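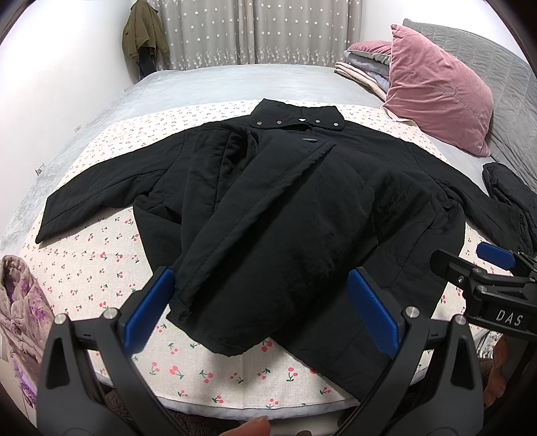
Data Collection Board > Garment Handling > Acceptance of padded outerwear episodes

clokeck_ops
Posted 16 Jul 2026

Colleagues,

Collectors working on the Rornance garment set have now submitted 1,710 folding episodes. Of these, 200 are padded or quilted jackets folded on beds with two hand-held grippers. The current guideline was written in March for shirts and towels, and reviewers are applying it to jackets in different ways.

Two points need a decision before the next batch is released:

1. Whether a jacket episode may begin with one sleeve extended and the other bunched, or whether both sleeves must be laid flat first.
2. Whether patterned bedding is acceptable under a dark garment.

Please reply with reasons. Preferences alone are difficult to write into a guideline.

review_desk_4

On point 1, our desk has been rejecting bunched starts. The guideline says "garment fully spread," and we have read that as it is written. If the wording is to change, we ask that it change for everyone on the same day. We do not wish to reopen episodes that were rejected correctly under the text we had.

singhal_lab

We would ask the desk to reconsider. Our group trains on this set, and a policy that has seen only flat sleeves does poorly when a sleeve is caught under the body of the jacket. Black quilted fabric is already hard, as the folded front and the layer under it are the same color and the edge between them is faint. Those are the starts we are short of. We would accept up to 60 bunched starts in every 100 jacket episodes.

review_desk_4

That share seems high. Collectors will read it as permission to drop the jacket on the bed and press record. We have seen this already with towels.

singhal_lab

The concern is fair. A shorter rule may help: the collar must be visible and must point toward the head of the bed, and at least one sleeve must be clear of the body. Everything else may vary.

zurkow_field

Speaking for the field teams, the collar rule is workable. Most of our collectors place the jacket that way without being told, and it gives both hands a fair reach to the hem.

On point 2, please do not ask people to change their sheets. They are working in their own bedrooms, with pillows, curtains and other clothes nearby, and the project was set up to record homes as they are. Small prints such as fruit or flowers have caused us no tracking loss. Plain satin covers have been worse - they slide when the pads pinch the cloth.

review_desk_4

We have no objection on bedding. We do object to fingertips. Several episodes show the operator's finger between the gripper fingers at the bottom of the view, and the guideline does not say whether this is a fault.

zurkow_field

It depends on how the handle is held. Larger hands do it more often. Rejecting those episodes would remove some of our steadiest collectors.

singhal_lab

We mask the lowest strip of the view before training, so a fingertip there does no harm. A finger that touches the garment is another matter and should be rejected.

clokeck_ops

Thank you. The draft wording is as follows:

- Collar visible, pointing toward the head of the bed. One sleeve clear of the body. The other may be bunched.
- Patterned bedding accepted.
- Fingertip in view accepted if it does not touch the garment.

The share of bunched starts remains open. Review Desk 4 and Singhal are asked to send figures from the existing 200 episodes. Rejected episodes will not be reopened until that is settled.

review_desk_4

Noted. We maintain our objection to the proposed share and will send our figures with the next review return.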